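Clearing the small bedroom table

The square table in the bedroom had become the default drop point for anything without a fixed location. I cleared it on Wednesday, July 26, 2023, in 2 passes.

Pass one: anything not touched since February went into a box for Latifa to sort. Pass two: what remained was grouped by how often it gets used. The portable router stays at the front edge – it needs charging most nights, and the signal drops behind the wardrobe. Leather goods and tins go to the hall drawer next week. The gingham cloth stays on, as the tabletop underneath is badly scratched.

Total time was 40 minutes.
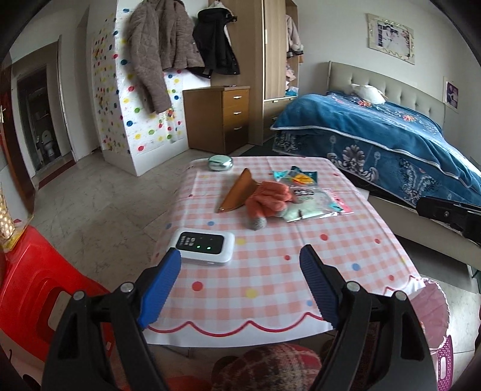 Router at the front, tin at the back, the rest still to be assigned.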